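Flullico Trackside Timing Kit — Set-up Guide

Section 6: Fitting the car transponder and first race-day check

Read sections 1 to 5 first if you haven't. Base unit must be on the latest firmware before you touch the transponders, otherwise they pair once and then drop off the list and you'll be back here anyway.

What you need
Transponder (one per car). Mounting bracket. Two pins, supplied. Cable ties, not supplied. Small flat screwdriver. The pairing card with the car's code on it — don't lose this.

6.1 Charging

1. Plug the cradle in and leave the switch at the back OFF.
2. Seat the transponder with the arrow pointing to the cable. Should click. If no click, lift it out and try again, don't push harder.
3. Switch on. Red light means charging.
4. Leave it for 14 hours the first time. Yes, really. Later charges are much shorter, see the table in section 9.
5. Green light, done. Flashing green is not done, it's warming up. Wait.

Note: a full charge covers a normal club meeting, practice included. For a two-day meeting charge again overnight.

CAUTION: Do not charge in the car. Do not charge a unit with a cracked case. Do not leave the cradle on a fuel can, a tyre stack or anything else that gets moved in a hurry.
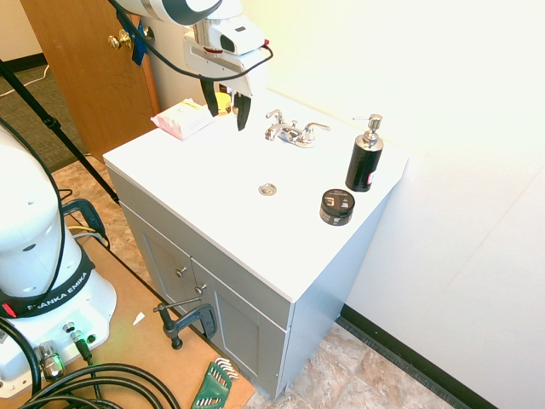
6.2 Fitting to the car

1. Pick the spot. Low down, behind the front axle, clear view of the track surface. No metal or carbon underneath it. Fibreglass is fine.
2. Offer the bracket up and check the floor clearance with the driver sat in. Cars sit lower than you think.
3. Fix the bracket. Arrow up. Upside down it will still read in the paddock and then miss laps at speed, so check it twice.
4. Slide the transponder in from the top untill it stops.
5. Fit both pins. Both. One pin is not enough over kerbs.
6. Cable tie over the lot as a back-up and trim the tail.

Maximum height above the track is in the table on the inside cover. Go over it and you get weak hits — the lap shows on screen in grey and won't count towards the result until the timekeeper accepts it by hand.

Note for single-seaters: keep the bracket away from the exhaust side. The case softens with heat and the pins start to rattle.

Note for karts: use the short bracket, part number 397. The long one in the standard box is for saloons and fouls the seat stay on most chassis.

6.3 Pairing

1. Base unit on. Wait for the beep.
2. Menu, Cars, Add New.
3. Type in the code from the pairing card. Capitals matter.
4. Enter the race number. If two cars share a number in different classes, set the class first or the second one overwrites the first.
5. Push the car slowly over the loop. You want one beep and a signal bar above half.
6. Save. The screen goes back to the list by itself, don't press Back while it's thinking.

No beep? Battery first, then bracket, then loop cable. Nine times out of ten it's the loop cable not pushed home.

Two beeps? There's a spare transponder lying too close. Check pockets, toolboxes, the back of the van. Keep spares well away from the line.

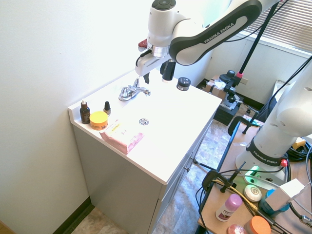

6.4 First race-day check

Do this before practice, not after. If your meeting is on a Saturday, lay the loop the evening before if the circuit lets you.

1. Loop flat across the full width, taped down, no twists.
2. Set the track length in metres. Our test circuit at Lestonlow is 3,288, and that's the figure loaded at the factory, so change it or your average speeds will be nonsense.
3. Set the minimum lap time. Pick something quicker than anyone could go. Too slow and the unit throws away good laps.
4. Send one car round for 6 laps and check all of them appear.
5. Compare one lap with a hand stopwatch. A small gap is your thumb. A big gap, check the clock setting in Menu, System.
6. Print a test sheet. If the paper comes out blank the roll is in backwards.

CAUTION: Never walk out to the loop on a live track. Ask race control and wait for a clear answer over the radio.

6.5 If you use other makes

Kurow units read on our loop but need the adaptor lead, and they don't report battery level. Mac Suibhne units from before the case redesign wont pair at all. Newer ones do, using the long code on the underside. Mixed grids are fine once every car is in the list.

After the meeting: transponders out, wipe down, back in the box with pins in the lid pocket. Export results before you switch off. Section 7 covers the export.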